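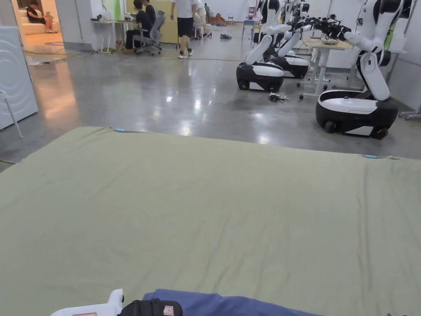 Fabric folding station: green base cloth with clips at the far corners, folded navy fabric on top, hand-held gripper at left.

Student Projects > Robotics > Data Cards
7 min read · 13 shares · 10 comments

# Hasuvden Cloth Handling Set

Data card, version 2. Released Mar 3, 2025.

## Summary

The Hasuvden Cloth Handling Set is a collection of 505 recorded demonstrations of cloth handling on a flat floor surface. It was produced by students enrolled in the Hasuvden project course as their main assignment for the term. Each demonstration was performed by a student using a hand-held gripper. The set is intended for teaching and for small-scale experiments in learning from demonstration. It has not been prepared for commercial use.

The course is supervised by Kiprono Urio, who also maintains this card. Corrections should be sent to the course office and will be included in the next version.

## Background

In earlier terms, students in the course controlled robot arms directly from a workstation. This gave each team only a short period with the equipment, and much of that period was spent on setup. For the present assignment the course moved to hand-held grippers, so that teams could record demonstrations while the arms were in use for other coursework. Student teams were named Ristov, Flanagan and Karnia. The names carry no technical meaning, but they appear in the metadata and are kept so that results can be traced to the team that recorded them.

Soft materials were chosen because they are difficult to model. A cloth may be picked up at the same corner twice and hang differently each time. The teaching staff considered this a useful problem for students who had previously worked only with rigid blocks.

## Contents

- Total demonstrations: 505
- Training split: 400
- Held-out split: the remaining 105
- Fabric items: 13
- Task types: four

The four task types are as follows.

1. `fold_half` - the item is folded once along its longer side.
2. `fold_quarter` - the item is folded twice and placed near the front edge of the base cloth.
3. `unfold` - the item begins folded and is opened out flat.
4. `shift` - a folded item is moved to a new position without being opened.

Demonstrations of `shift` are the least numerous. The task was added late in the term at the request of the Flanagan team and was recorded by that team only. Users who require balanced classes should take this into account.

## Recording Procedure

Each session began with the base cloth laid flat on the floor and clipped at the corners. The student then placed one fabric item on the cloth in the starting position listed on the session sheet. Recording started when the gripper was raised and ended when it was set down.

Students were asked to work at a natural speed and to complete the task in a single attempt. Where an item was dropped, the student continued if possible. Such recordings were kept and are marked `recovered` in the notes field. Recordings in which the student stopped before completing the task were removed by the team before submission.

No effort was made to clear the room during sessions. Other people were free to work, sit or walk through the space, and equipment was left where it stood. The base cloth was also not ironed or stretched between sessions, so wrinkles and creases vary across the set.

## File Layout

- `sessions/` - one folder per session, containing video and gripper position logs
- `sheets/` - scanned session sheets with starting positions
- `splits/` - text files listing the training and held-out demonstrations
- `meta.csv` - one row per demonstration

The columns in `meta.csv` are `demo_id`, `team`, `task`, `item`, `start_pos`, `notes`. The `start_pos` column uses the codes printed on the session sheets. In version 1 the Karnia team used its own codes; these have been converted and the original values are no longer supplied.

## Known Issues

Gripper logs from the first Ristov session begin slightly after the video. The offset is recorded in the notes field and should be applied before the two are aligned.

In 10 demonstrations the fabric item leaves the view for part of the task. These are all in the training split and are marked `out_of_view`.

Two items are very similar in size and color and were confused on several session sheets. The labels were checked against video for version 2, but a small number of errors may remain.

All recordings were made in one room. A model trained on this set alone should not be expected to perform well on other floors or under other lighting.

## Privacy

People other than the student performing the task may be visible in the background. All persons using the room during the recording period were informed and gave written consent. Audio was not recorded. Any person who wishes to have a session withdrawn may contact the course office, and the session will be removed from the next version.

## Permitted Use

The set may be used for teaching and non-commercial study. Redistribution of individual sessions is not permitted - the set must be passed on whole, together with this card. Work based on the set should credit the Hasuvden project course and state the version number.

## Planned Changes

Version 3 is scheduled for May. It will add `shift` demonstrations from the Ristov and Karnia teams and a short script for applying the log offset. The held-out split will remain unchanged so that results from version 2 can still be compared.

Filed under: Student Work, Datasets, Manipulation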